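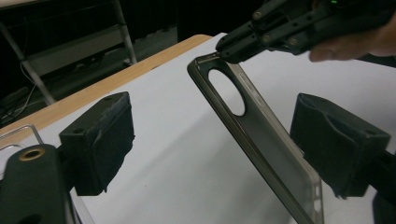
The swap shelf at the Faltilwood library is back for September, and I'm way too excited about it! If you missed it last year, it works like this: you bring in small stuff you don't need, you leave it on the shelf by the front desk, and you take home whatever catches your eye. I went over at opening time with a bag of odds and ends. Phone cases are welcome again, and a smoky see-through one with a big oval camera opening is just the kind of thing that goes fast. Chargers and cables are fine too, as long as they still work.

The library tells me 187 people stopped by last time, and more than 500 items found a new home. I took three of those myself (two puzzles and a soup ladle, and I love that ladle).

There's one change this year. The shelf is sharing space with the craft corner, so anything bigger than a shoebox has to go to the Salem Street annex instead. I lugged a lamp over there and it was a nice walk -- uphill, but nice. The annex closes at 4 p.m., so don't cut it close like I did.

They also want clean packaging this time around. Clear plastic boxes, the long narrow kind with a hanging tab at one end, are handy for sorting beads and pencils, and the craft corner will take as many as you've got.
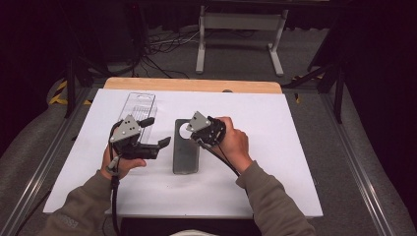 What to leave at home

No food, no medicine, no loose batteries. Books go in the regular donation bin by the back door. Clothes go to the Rornska Hall rack, where they have room for 200 hangers and were only half full when I peeked in -- so go clean out that closet! The shelf stays up through the end of the month, and you don't need a library card to use it.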